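# In Defense of the Boring Planner

The most admired piece of software in our lab is a neural policy that was trained for nine days and can sometimes put a memory module into a slot. The most useful one is a state machine of 203 lines that Mali Lewis wrote on a train to Trenstead. I'd like to speak up for the state machine, as it can't get a talk accepted anywhere and doesn't know how to complain.

We work on taking desktop computers apart and putting them back together by robot. Processor, memory, hard disk, all the parts a bored teenager can swap while eating a sandwich. If you describe this job at a dinner, people assume the trouble is in the fingers. They ask about touch. They wiggle their own fingers to show you what they mean. Then you tell them you spent the week on a coordinate transform, and they turn to talk to whoever is on their other side.

The trouble is mostly in the bookkeeping. Where does the software think the case is? When did it last check? Which of the four programs that hold an opinion on the matter gets to win? For most of January our answer to the last question was "whichever one published most recently," and we'd have denied that under oath until we read the logs.

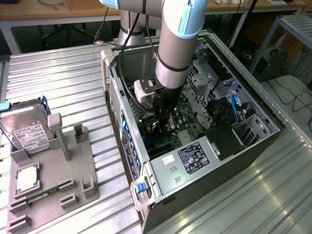
A planner, left to its own devices, will find you a path. That's the sales pitch and it's true. Ask ours for a route from the parts tray to the motherboard and it will return something free of collisions and faintly insulting, with the elbow swung out as if the arm were trying to get past someone in a movie theater. Ask again and you get a different one. Each is legal. After enough of them you start to understand why people who run factories still teach a robot its points by hand and go to lunch.

So here is my unfashionable position. In a tight space, the clever search should be allowed to run once, on a Tuesday, with an adult watching. When it finds something decent, you save it, give it a name, and replay it with a small correction at the end. Our approach into the case is called `approach_7`. There's no story about the first six that I'm willing to tell in print.

The objection is that this doesn't generalize. Correct. It doesn't. Neither does the learned policy, but the policy fails to generalize in a way that takes a week to find out about. When `approach_7` is wrong, it's wrong in the same place each time, and you can go and stand next to the place.

I'll give the learning people their numbers, so I'm not accused of hiding them. In February we ran 2,000 simulated memory insertions with the full learned stack and it got 981 of them. The boring stack, with the saved approach and a plain force-guided search for the last bit, got 954. That's a win for learning, and it was announced as one, with a slide. What the slide left out was that I could explain nearly all of the boring stack's failures before my coffee went cold. They came from a tolerance somebody had typed in as a placeholder. The learned stack's failures came from, and I quote the analysis, "diverse causes."

Simulation also has manners that the real bench lacks. In simulation a cable is a thing you decide whether to include. The simulated case has walls exactly where the file says, and the light never changes because a cloud has come over Mikovholm. Our perception module, Pylypenko, was lovely in simulation. On real hardware it developed a strong attachment to anything shiny and rectangular, and for a while it reported sockets with the cheerful confidence of a man selling timeshares.

What fixed it was a rule so dull I'm embarrassed to have argued against it. Pylypenko now has to say how old its answer is and how sure it is, and the state machine throws out anything stale or vague and asks again. If it gets three bad answers in a row, it stops and raises a flag. There's no recovery behavior. I used to think recovery behaviors were the sign of a grown-up system. I've since watched one recover from a mistake it hadn't made. 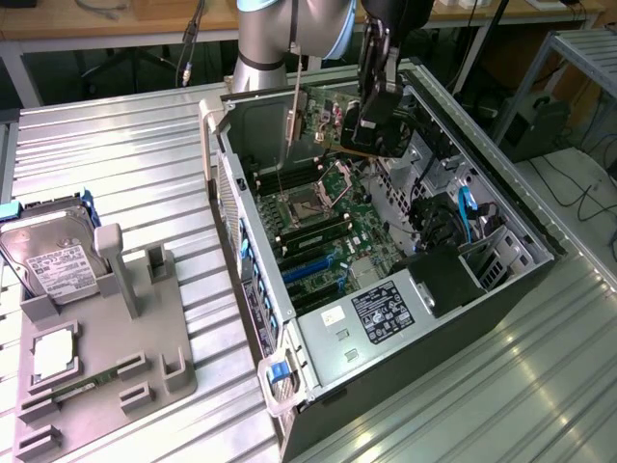
## The tooling, about which there are no songs

Everything I've said depends on being able to find out what happened, and this is where our field is at its most comic. We'll spend a month shaving the planning time and then debug the result by scrolling through a terminal with one eye shut.

We have a replay tool named Mamus. It takes the joint positions, the forces, the camera streams and the state machine's own account of itself, and lines them all up on one clock. You drag a slider. It's ugly, the buttons are the gray of an old filing cabinet, and it has settled more arguments than any paper I've read. Before Mamus, a failed insertion was discussed in terms of character: the gripper was "touchy," the case was "being weird." After Mamus, it was usually forty milliseconds.

I'd go further. Given a choice between a better controller and a better way of seeing what the current controller did, take the second one, even if the demo is worse. You'll be asked what you have to show for the quarter. Show them the slider. They won't like it, but it moves, and people in meetings enjoy a thing that moves.

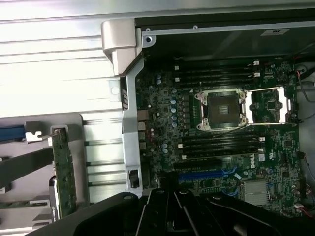
Mali Lewis read a draft of this and says I'm being unfair to search and much too kind to her state machine, which has two states that can't be reached and one that can't be left. She also thinks the gap between 954 and 981 would look different if every miss cost a motherboard, and that I'd drop the wry tone by the second board. On the replay tool she agrees with me completely, apart from the color of the buttons, which she picked.

I accept the point about the motherboards. I've asked for the two unreachable states to be left in, in case we need to put something there. The one that can't be left is called `WAIT_FOR_OPERATOR`, and I was in it for most of Thursday.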